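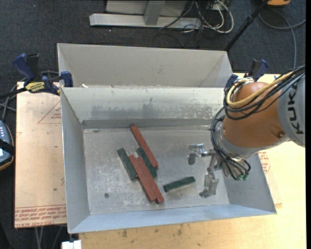

So, der Antrag ist raus! Ich hatte ja im letzten Beitrag gejammert, dass ich seit Wochen nur noch in Tabellen lebe, und jetzt will ich endlich aufschreiben, was am Ende drinsteht. Vielleicht plant ja jemand von euch gerade etwas Ähnliches und kann sich ein paar Runden sparen.

Vorneweg: Der Arm ist der kleinste Streitpunkt. Der KUKA bleibt, fertig. Teuer wird alles drumherum, und zwar genau die Sachen, die in keiner ersten Liste auftauchen. Ich hatte anfangs 320 Euro für »Kleinteile« eingetragen (ja, lacht nur). Beverley hat die Zeile gelesen, mich angeschaut und gefragt, ob da die Kabelführung schon mit drin sei. War sie nicht. Die Schraubzwingen an den Kisten auch nicht, und für eine vernünftige Halterung, die uns die beiden Metallkisten ohne Zwingen auf dem Tisch festhält, hatte ich überhaupt keinen Posten.

Die Halterung kommt jetzt von Kistine. Zwei Angebote hatte ich, das andere war von Marwood und eigentlich schöner gezeichnet, aber mit 18 Wochen Lieferzeit — da ist das Haushaltsjahr halb rum. Kistine will 2430 Euro, inklusive Montageplatte, und liefert im April. Genommen.

Beim Greifer habe ich lange hin und her überlegt. Zwei Metallfinger reichen für Klötze, die halbwegs frei liegen, und bei denen, die quer übereinander in der Kiste landen, wird es halt eng. Zodlow hat mir am Telefon sehr begeistert einen Sauggreifer verkaufen wollen, mit Pumpe und Wartungsvertrag und allem. Klingt toll, aber dann brauche ich Druckluft im Raum, und die Leitung zahlt wieder mein Topf. Also erst mal neue Finger, schmaler als die jetzigen, dazu fünf Paar als Reserve. Den Sauggreifer habe ich unter »Ausbaustufe« geparkt, mal sehen.

Was ich beim nächsten Mal anders mache: den Tisch zuerst planen. Eine Holzplatte ist gemütlich und man kann überall reinschrauben, aber auf dem Plan stand sie als »vorhanden« mit null Euro, und jetzt hätte ich doch gern Aluprofil. Steht nicht im Antrag, ärgert mich jeden Tag ein bisschen.

Ach ja, und Borghild Strömberg von der Beschaffung hat mir noch einen guten Tipp gegeben: Ersatzkabel immer gleich mit dem Hauptgerät anfragen und als eigene Zeile ausweisen lassen. Bei Athanasiadis ging das problemlos und der Preis war fast derselbe wie im Paket.

Die Entscheidung soll im April kommen. Bis dahin sortiere ich Kabel. Wer Erfahrung mit schmalen Greiferfingern hat, bitte unbedingt in die Kommentare damit!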